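Workshop notebook, Thursday, Statside room

Started 8:40. Cork board work again, second week on it. King-fai in until lunch, Rocío Carhuamaca from 11.

The old board went to Prurkholm with the rest of the wall stuff, so we're on the framed one now. It lies flat on the front table. I had wanted it hung by November, but the two anchors in the box are for drywall and that wall is not drywall. Flat is fine for laying out. You can move a note without holding the one next to it.

Notes: we are down to the green ones. Counted the stock since the Plulloteck order has to go in today: 147 green, 27 pink. The pink are the old batch and they curl. Don't use them on the cork, the bottom edge lifts and the card under it shows. I put them in the drawer for phone messages.

How to peel, because we keep getting this wrong: pull from the side, along the glue line. Pulling up from the bottom puts a bend in the sheet and it never lies down again. King-fai tried both ways on the same pad and the side-pulled ones were visibly flatter.

Glue on bare cork is weak. Cork sheds a bit of dust and the strip picks it up, so a note that has been moved a few times needs a pin. Brushed the surface down with a dry paintbrush first thing. Rocío says a damp cloth is better, but I don't want water getting under the frame.

Pins: small dish, right of the board. Spare notes: clear tray, left of it. Please leave them that way round – Marti had them swapped on her shift and I kept reaching across. Anything that isn't board work goes on the back table, up by the wall.

Layout for the Marti shelf plan is still one note per shelf, top shelf at the top edge. Long names don't fit, so use the codes from the inside cover of this book. Pencil smears, use the thin marker.

Board and tables: 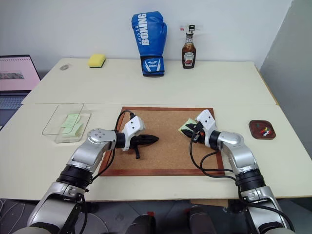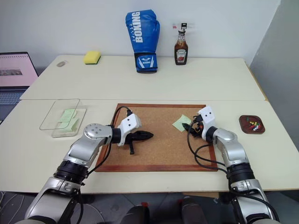

Does a note need a pin if it's only going to be up for the afternoon?
Leave the pin out if the note is fresh off the pad and the board is lying flat. Pin it through the top edge if it has already been moved, or if the board is going to be carried anywhere.

To do: masonry anchors, 2. Marker refills. Send the Plulloteck order before 4. Ask Rocío where the spare frame clips went.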